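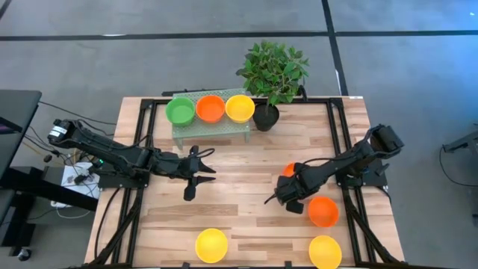 5/15/18
Bench notes, bowl and shelf layout, Moneck room
W. Mamani

Purpose of today's entry is to fix the table layout so that Corinne and Gus can set it up without asking me. The last layout lived in my head and in one pencil sketch that Tobias used to level a cabinet.

Layout as it stands. The green perforated shelf goes near the back edge of the table. Bowls on top in one row, left to right: green, orange, yellow. Yellow at the right end of the shelf. Plant in the black pot on the wood, immediately right of the yellow bowl. The second orange piece stays down on the table, right of center, and does not go up with the row.

Spacing. I tried the bowls with a finger width between them and dropped it. With a gap they drift along the shelf whenever one is set down, and the row has to be squared up again each time. Nearly touching works better. They should not be pressed together, or lifting the middle one drags a neighbor. If a sheet of card passes between two rims, that is enough.

Order. Hazel asked whether the order of colors matters. It does for the log, as the log sheet has columns headed G, O, Y in that sequence and people fill it in from left to right without reading the headings. Two sheets from the Zamora run had O and Y swapped and had to be thrown out. If the order is ever changed, change the sheet first.

Shelf. Checked for rock with a hand on each end. Slight movement at the back left leg, gone after I moved the shelf forward by 2 cm. I suspect the table and not the leg. The shelf was wiped down before use. The holes hold crumbs of whatever was on it last, so turn it over and tap it before wiping. A cloth alone pushes the dirt through onto the table, and then the table has to be wiped again.

Do not substitute the solid white shelf from the Fultdale cupboard. It is the same length but higher, and the bowls slide on it.

Bowls. Washed with dish soap, rinsed, towel dried. No abrasive pads. Label residue on the underside of the yellow one came off with cooking oil and a second wash. The residue was enough to make it sit crooked. Anything stuck to the underside of a bowl should come off before it goes on the shelf, including tape. Gus, this includes your tape.

Plant. It stays where it is. I moved it to the floor for one session and the back of the table read as a different setup when we compared notes, so we lost the comparison. Leaves can hang past the back edge of the table but should not lie over the yellow bowl. If they do, rotate the pot and leave its position alone. Pruning only with a note in this book. Water it at the sink, let it drain there, and bring it back after. Watering in place leaves a ring on the wood. Hazel has the schedule: every 9 days, one cup.

Table top. The grain has light stripes, and it is tempting to line things up against them. Don't. The stripes are not parallel to the front edge. Over the length of the shelf the error is small, but you can see it. Measure from the edge at both ends of the shelf.

Setup time, from bare table to finished layout, working from this page: 26 minutes for me, including the washing. Most of that was drying. Corinne will repeat it cold, and I would like her time and any step where she had to guess.

Open items:
Mark the shelf position. Pencil rubs off. Tobias wants small dots of paint under the legs, which I would accept if they can't be seen with the shelf in place.
Spare bowls. Etanel quoted on a replacement set, but the sample green was much darker than ours. Asked for another sample, expected in June. Until then treat the present set as the only one.
Log sheet needs a line for the plant (rotated yes/no). Hazel to add.
Decide whether the loose orange piece gets its own column or goes under remarks. I lean toward remarks.

Addendum, same day. Gus went through the page and found that I never said which end of the room counts as the back. Back means the side with the shelf and the plant. Left and right are as seen when facing the shelf from the opposite side. I have written this on the inside cover as well.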